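Subject: Re: [teleop-users] How do you hold the leaders for cable jobs?
From: Vasanthi Uddin
Date: June 12, 2026

Hi Siu-fong, and hello to everyone else who has been quiet since the move!

Siu-fong Tai wrote:
> We're starting on cables at our end and the two arms keep getting in
> each other's way. Do you drive both at once or park one? And do you
> throw out the takes where you fumble?

I've had this same conversation with Shiuli Karunaratne more times than I can count, so you're in good company. We drive both, but we let one lead. Red cables and two grippers close together make for a very crowded bit of table, and if both your hands are busy you'll forget which one you're looking at.
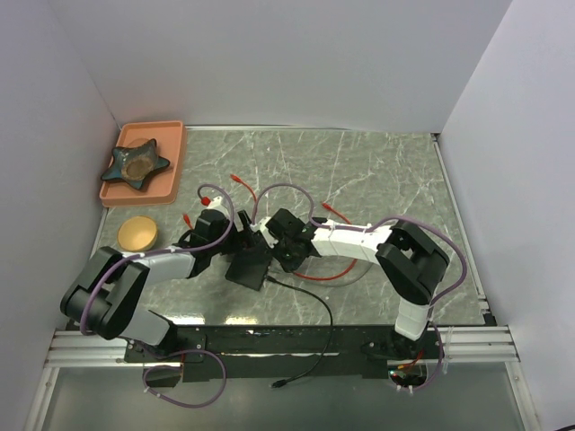 Zekthorpe Teleoperation Group, Muden Building

So my habit (and please take it as a habit, Hatice does it quite differently and her takes are lovely) is to bring the left hand in first, settle it, breathe, and only then come across with the right. Come in slowly. The arms copy whatever you do with the leaders, nerves included, and you can see it when you play a take back. I do a session of roughly 30 takes and then hand over, as my wrists start to complain after that.
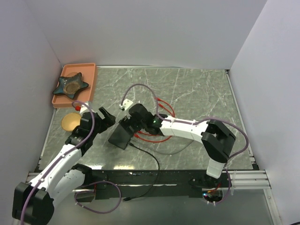 As for fumbles, we keep them if you recovered by yourself and went on to finish. If you had to reach in and help, mark the take and start over. We had a long argument over this in August and I was on the losing side, but I've come around to it.

Do write back and tell us how you get on, and if you'd like to come and sit with us for an afternoon, just say so. There's always tea!

Warmly,
Vasanthi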